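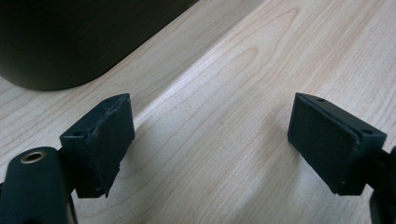

Left finger, pad lifting along the top. Right finger is still fine.

Hand-held gripper pads peeling – glue, or just me?
Posted in: Builds and Repairs

prostska_bench
Friday, April 14, 2023

I'm building a pair of hand-held grippers in our shared workshop. You hold one in each fist and do chores with them, and eventually an arm is supposed to do the chores and I'm supposed to sit down. We're at the chores part.

Fingers are printed, brass inserts pressed in, rubbery sheet glued on the gripping faces. On one gripper the left pad has started to come away at the top and side margins, and there's a chip out of the block near the bottom corner. The right pad on the same gripper looks like it came out of the bag yesterday. Same sheet, same glue, same afternoon in August when I had more patience.

Has anyone had one side go and the other side hold? I'd like to know what I did before I do it to the spare set.

soriano_left
Did you scuff the block before gluing? Printed parts straight off the bed are slick and contact cement sulks on them.

prostska_bench
I scuffed "them." I can picture myself scuffing one of them.

soriano_left
Well, there's your paper.

UrmilaG
I don't think it's the glue. Look at where it has lifted: the top and the side. If the bond were bad everywhere you'd expect it to go from all the corners. Something is catching that edge and rolling it back. What are you picking up?

prostska_bench
Mostly small stuff into and out of a divided tray. Wooden sticks, little boxes, thin gray plastic pieces that I have come to hate. Then there's a clear tray beside it, with raised edges, and things get moved over to that as well. I do it two-handed, a gripper on each side, and the cables go down past my wrists and find something to hook on about once per attempt.

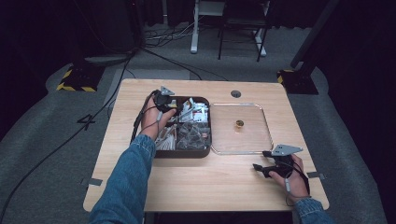 I tend to do the fiddly picks with my left hand and park the right one until it's needed, so the two grippers aren't getting equal wear. That doesn't explain two fingers on the same gripper, though. My log says 1,851 picks on this set of pads, if anyone wants to tell me that's a normal lifespan and let me go home.

amura_tom
1,851 is nothing. Mine are past that and they've been dropped down a stairwell.

UrmilaG
Tom, yours are bare plastic with grip tape on them.

amura_tom
And yet they grip.

vira_l
I'm with Urmila on the edge catching. My guess is the raised sides of the clear tray. Acrylic edges can be sharper than they look, and if one finger goes down outside the wall while the other is inside, one pad gets dragged on the rim every time you come up. Run a fingernail along it. Flame polish or a few strokes of wet 400 grit if it bites.

soriano_left
Still say glue. A well-stuck pad doesn't care about an acrylic edge. I've had mine on sheet metal.

vira_l
Sheet metal with a rolled hem or without?

soriano_left
With.

vira_l
Thank you.

prostska_bench
Went and did the fingernail test. There are two spots on the near edge where it snags, and the fingernail is no longer available for testing. I also lined the gripper up against the clear stuff to see which finger gets there first. 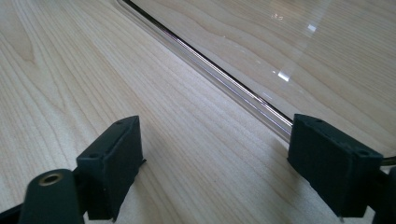
Right finger up against the clear edge. Small glare spot is just the light.

UrmilaG
But that's the right finger at the edge, and your bad pad is the left one.

prostska_bench
Yes, I noticed that about ten minutes after I'd written "solved" on the whiteboard. Coming at it from the other side of the tray it would be the left. Whether I come at it from that side more often, I couldn't tell you. The log has pick counts and no directions, a decision I defended at some length to Jurgita at the time.

revgate52
Screw the pads on and stop arguing. You've got screw holes in the finger blocks already. Cut the rubber long, fold it over the top, clamp it under a thin strip with the same screws. Then there's no edge facing out for anything to catch. Glue only has to keep it from wandering.

soriano_left
That's what I'd do too, to be fair. But scuff it.

vira_l
Fold-over makes the tip thicker, mind. You'll lose the thin pieces. I tried it with 3 mm sheet and couldn't pick up a business card. Go thinner or skive the fold.

prostska_bench
Thin pieces are the ones I hate, so I'm tempted. Plan is to sand the tray edge, scuff both blocks this time, with a witness, and do the fold-over on the left finger only so there's something to compare. Will order 1 mm sheet tonight.

amura_tom
Grip tape is in stock everywhere.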